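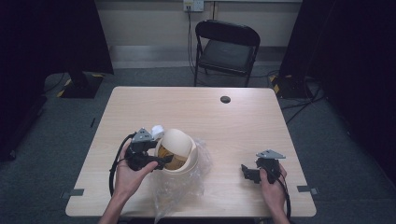

How much should a small shop set aside for its first pair of hand-held grippers?
Plan on the grippers, their cables and mounts, a table, and 25 percent more for spares.

TILNESS, 23 March 2024 - Vurkine today released a planning guide for companies buying handling equipment for the first time. The 29-page guide covers quotes, floor space, training hours and replacement parts. It draws on answers from 268 buyers, many of whom said they left cabling out of their first budget.

Ansah, which supplies fingers and mounting plates, wrote the chapter on spares. Printed copies ship in September. Orders are open now through the Firkuvska sales office.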